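**Ticket: Bukik label printer skips every 26th label**
Opened Mar 31, 2020 by Mathias Berchtold

Reisinger support blames the labels. I doubt it. Same stock, nearly 3,000 printed before the Sivis update, no trouble.

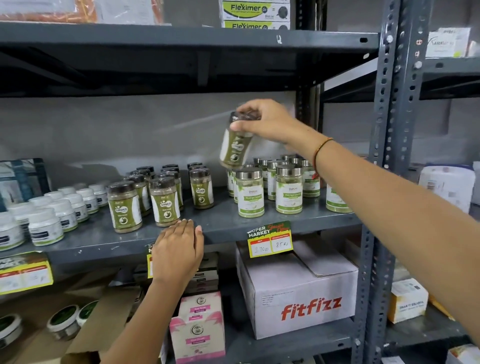

- Cleaned the head and rollers. No change.
- Swapped to a new roll. No change.
- Ran a batch of 100 from Unport over USB. Same gap, same spot.

Reisinger now wants the darkness set to 5. I tried it. The labels came out a darker grey and it still skipped.
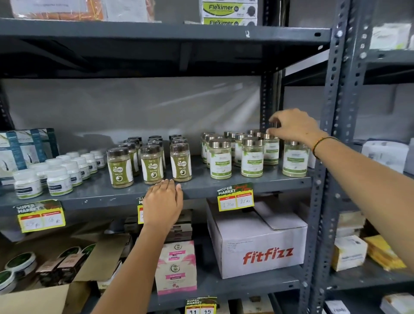

Can we roll back the Sivis driver ourselves?

Only with the admin password, and Reisinger has it. I've asked twice. Leaving this open until they send it.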